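21 February 2019
Ximena Barrientos and Yasuo Kamata

4.2 Storage on the work surface

Claims that open storage saves bench space deserve some doubt. A mug tree takes little room until mugs hang from it - then it needs clearance on every side.
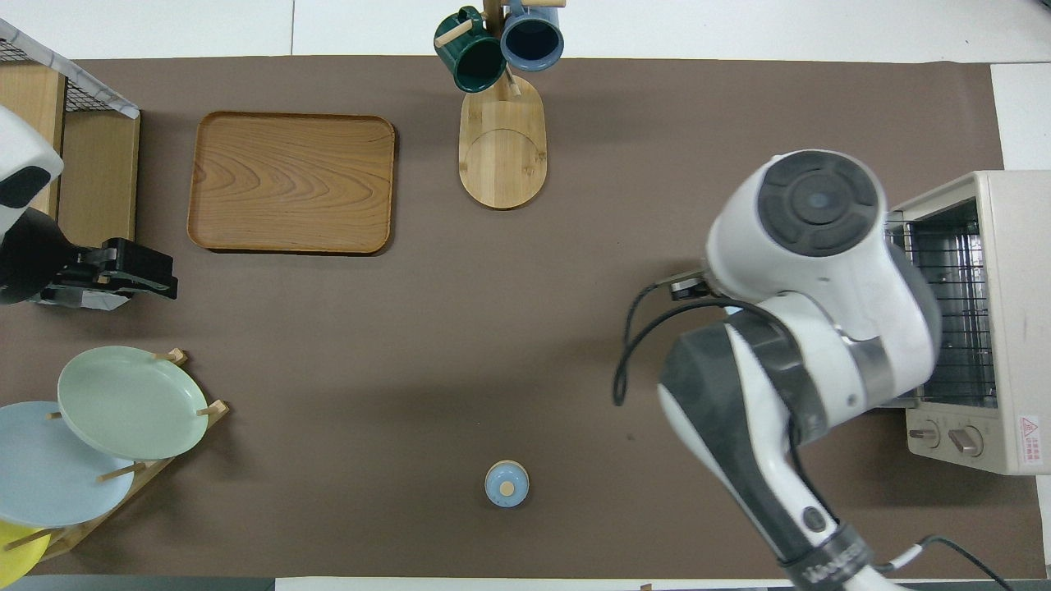
Figure 3. Mug tree with two mugs, plate rack and wooden tray on a brown mat.

Upright plates are easier to defend, though we remain unconvinced that they stay handy once an appliance shares the surface. 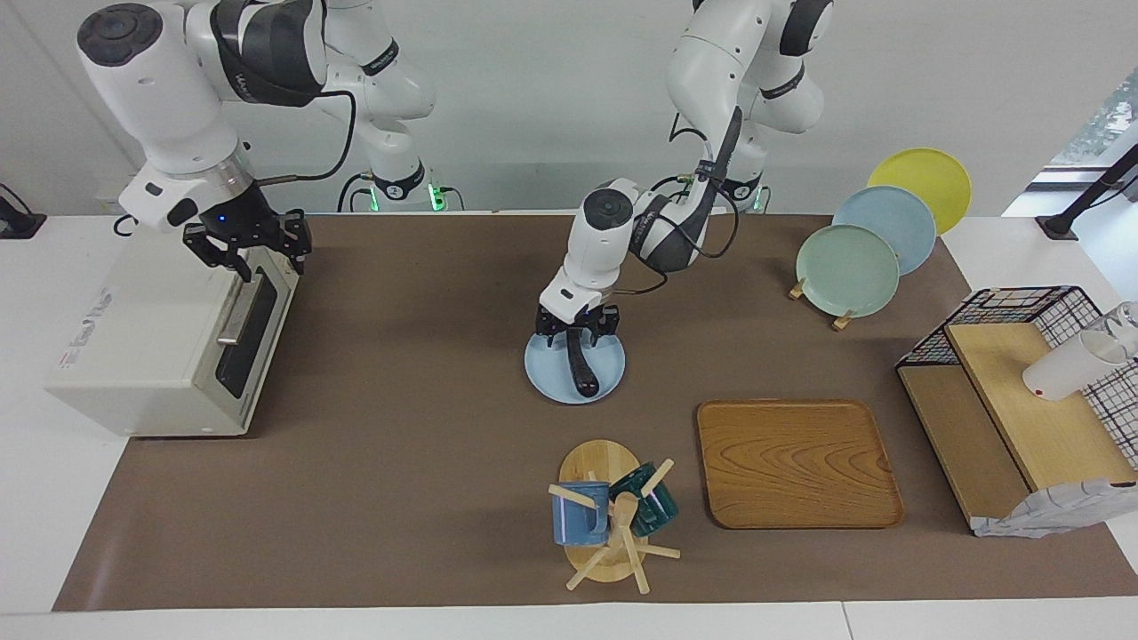 Ocampo's colour-coding argument strikes us as weaker still.

Related items
Thaweesak: Drying racks reconsidered
Ledesma: Trays and clutter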